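Reviews > Storage > Cleaning and Utility

Skondby handled bin, white: a plain box with a big claim
Last updated: March

The sleeve on the Skondby bin says it will "end the under-sink mess." I have bought enough storage to be wary of a sentence like that. A bin holds things. If you put a mess in it, you have a mess with a handle.

Still, we needed something for the supplies we use at the benches, and I was tired of the cardboard box, so I bought 2 of the white ones and used them for 96 days before writing any of this down.

First, what you get. It's a rectangular plastic bin with rounded corners, a matte front and a wide oval cutout near the top to grab it by. The walls taper toward the base, so empty ones nest. That also means you lose room at the bottom, where bottles stand. The maker gives the size at the rim, naturally. Measure your shelf by the rim and your bottles by the floor and you won't be caught out the way I was.

The handle is the best part. It's wide enough for a whole hand, even in a rubber glove, and I found no sharp seam along the inside. Carried by one end with a full load, the bin does flex. It hasn't cracked, but I don't like the feel of it and now I use both hands.

The cutout has a downside. Small things find it. A thin sponge or the corner of a rag will work its way out as you walk, and you don't notice until you're back for it later. For cloths and gloves it's fine – you can see at a glance what's in there without lifting anything out.

Don't plan on standing spray bottles in it. Mine leaned on the slanted walls and caught each other by the trigger.

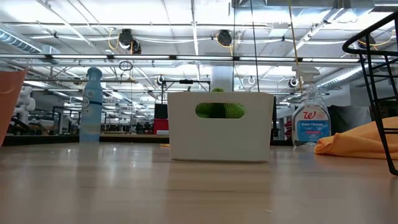

So the bottles stay out on the table, and the bin gets the soft stuff. That works well enough, but it's half of what the sleeve promised.

Cleaning it is easy. Wipe it, done. The matte finish does hold on to gray smudges around the handle, and I had to go at those with dish soap twice. I also tried the Widdale wire basket for the same job. It dries damp cloths faster and lets every drip through onto the shelf, so pick your annoyance.

The product page lists 1,259 reviews, most of them glowing, and many seem to have been written the day the box arrived. I'd trust them more after a season of use. There's no lid, either. Skondby sells one separately, and I refuse on principle.

Would I buy it again? At the sale price, yes. At full price I'd look at the Arnedent tub first, which has straighter sides and a duller color. Score: 68 out of 100 – a decent bin, badly oversold.

Related reviews
Widdale wire basket, black: six months in a damp closet
Arnedent straight-sided tub
Lu microfiber cloths, washed 100 times
Do you need a caddy at all?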